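4.2 Bedding, Laundering, and Sleep Surface Temperature

The second part of the field study dealt with what people sleep on and under. Most earlier work on night-time comfort in rented housing has looked at the building itself: wall type, window area, and the direction the bedroom faces. Bedding is usually treated as a constant. Our interviews in Welitz suggested that this is a mistake. Tenants in the same building, with the same heating and nearly the same room layout, gave very different accounts of how well they slept in winter, and many of them explained the difference in terms of sheets and covers.

The sample for this part was made up of 82 households drawn from the two housing estates described in Section 3. Each household kept a bedding diary for the month of February. The diary asked for the type of bottom sheet, the type of top cover, the number of layers, and the time of each change of linen. It also asked for a comfort score on waking, on a scale from 0 to 100. Households were free to use their own bedding throughout. No sheets or covers were supplied, and no household was asked to change its habits.

Room air temperature was logged at bed height in every home. Surface temperature was logged in a smaller group, using thin sensors placed between the mattress cover and the bottom sheet. We chose this position after early tests in the Bakker building, where sensors placed on top of the sheet moved during the night and gave readings that could not be used. A sensor under the sheet reads slightly behind the true surface temperature — a delay that depends on the thickness of the cloth — and the values reported in Table 5 have been corrected for this.

Bottom sheets were sorted into three groups by surface finish: smooth, brushed, and textured. Smooth sheets have a flat, even weave. Brushed sheets have a raised nap on one or both faces. Textured sheets have a pattern of ridges, puckers, or small raised areas that can be felt by hand and that remains after washing. Sorting was done by touch and by eye, and each sheet was sorted twice. Where the two results did not agree, the sheet was left out of the comparison by finish but kept in all other parts of the analysis.
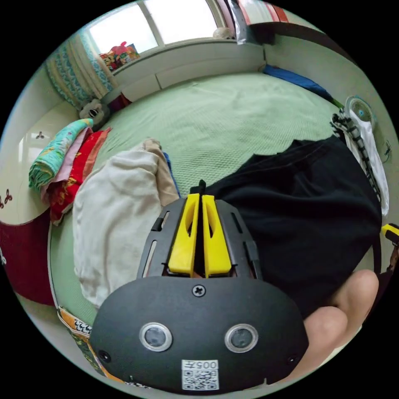 Figure 3. Bed with a pale green textured sheet.

Textured sheets were given a lower rate of complaint about cold on first getting into bed than smooth sheets. The effect was clear in both estates and did not depend on the age of the person reporting. A likely explanation is contact area. The skin touches a ridged cloth at fewer points than a flat one, so less heat passes into the cloth in the first minutes. By the middle of the night the difference had gone, and the surface temperatures recorded under the two finishes could no longer be told apart. Brushed sheets behaved like textured sheets at the start of the night but stayed slightly warmer until morning.

The comfort scores followed a different pattern. Here the number of layers mattered more than the finish of the bottom sheet. Households using 2 or 3 light covers gave higher scores than those using a single heavy one, even when the total weight of the covers was nearly the same. Several diary entries mention removing a layer in the early hours and putting it back before dawn. This kind of adjustment is hard to make with one heavy cover, and it does not appear in models that assume a fixed level of insulation through the night.

Laundering also played a part. In the Altura estate, where most tenants dry their linen indoors, sheets were changed less often in cold weather. Tenants pointed to long drying times and a lack of space. Some kept a set of sheets in use for longer than they wished, and the comfort scores in these homes fell toward the end of each set's use. The same drop was not found among tenants who had access to the shared drying room at Wumness, where linen was changed at a steady rate all month. The drying room was not part of the original study design, and this result should be read with care.

Two limits of the data should be noted. First, the diaries record what tenants noticed on waking, and a person who slept badly for other reasons may have given a low score to bedding that was quite suitable. Second, fiber content could not be confirmed for older sheets whose care labels were missing or had faded. We therefore make no claim about cotton as against blended cloth in this section. Fiber content is taken up again in Section 4.3, using only those households for which the care labels could be read.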